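Vokel has put a date on UK sales of its wrist-worn reader, the Worneder. Thread on what has been confirmed and what hasn't.

1/ The company posted a short notice on its trade site on May 27, 2019. UK retailers can place orders now, with stock due in shops nine weeks later. Until this week the device could only be bought from Vokel's own shop in Rotterdam, or by post within the Netherlands and Belgium.

2/ Price is £188 including VAT. The strap is included. The charging cradle is included. The second battery shown on the Dutch product page is sold separately and has no UK price yet.

3/ For those who missed the first round in March: the Worneder is a curved e-paper display on a strap. It shows text, one short line at a time, and messages passed on from a phone. No microphone, no camera, no speaker. Vokel calls it a reader and avoids the word watch, although it does tell the time.

4/ Battery life is quoted as 70 hours with the wireless link on. I had a Dutch unit on loan for a fortnight and got close to that with messages off. With messages on and a busy group chat, I was charging it every other night.

5/ The firmware on the UK units will be the version known as Feline. Changes listed in the release notes: faster page refresh, a left-handed mode, and a fix for the fault where the strap sensor stopped responding until the unit was restarted. 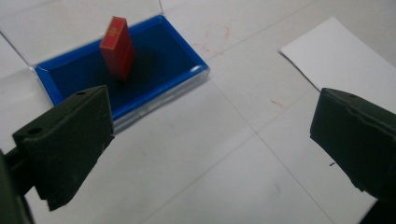 6/ Book support. The Worneder takes plain text and EPUB files without copy protection. Anything bought from the large e-book shops will not open. Library loans will not open either. The notice says nothing about this changing, and I would not buy one on the assumption that it will.

7/ Phone support is Android only at launch. Vokel says an iPhone version is "in testing" – it said the same in March, in the same two words.

8/ Repairs are to be handled by Figueiredo, which already does warranty work for two other small wearable makers. Postage is paid one way only. The display is glued in and counts as a full replacement if cracked, so check the terms before ordering.

9/ Storage is unchanged. There is no card slot. A file larger than 5 MB is refused by the transfer tool with no error message – the progress bar just goes back to zero. Splitting the file works. Stripping out the cover art usually works too.

10/ Still unknown: whether Dutch units can be moved to the UK warranty, and whether the grey strap is coming over. I have sent both questions to Vokel and will add the replies under this post when they arrive.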